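Ticket 400 – Mount loses tracking on Lemieux
Opened by: Ngọc Trịnh
Status: Resolved

Clear skies over Hakstead at last, and the Gikar mount went straight to Jupiter! Wonderful view, four moons in a row. Then it drifted, and after 14 minutes the planet was out of the eyepiece. Two-star alignment done twice, firmware is current.

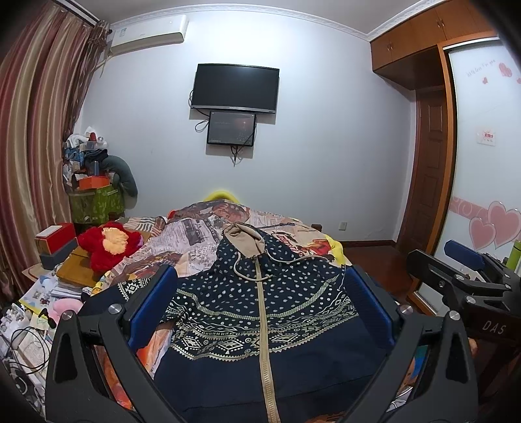 Reply from Quang Đỗ, Netorus support: Great choice of target! Please check the tracking rate. If it says Lunar, set it to Sidereal and realign.

Ngọc: It was on Lunar! Changed it, and M13 stayed centred at 100x all the way through my tea – what a gorgeous ball of stars.
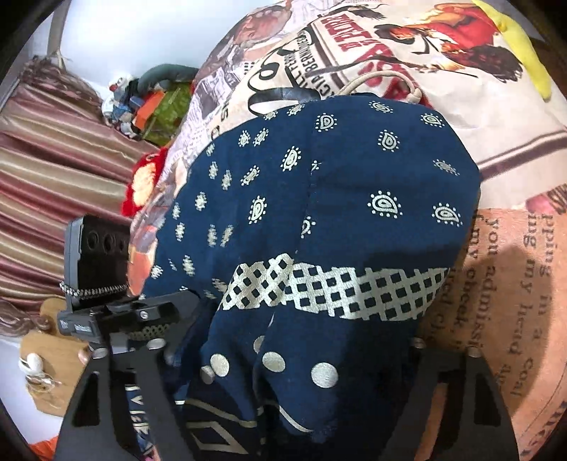

Navy printed fabric on the bed

Quang: Love it. Closing this one, clear skies!

Related tickets
Hand controller resets the date
Finder scope won't hold alignment
Dew on the corrector plate
Choosing alignment stars in September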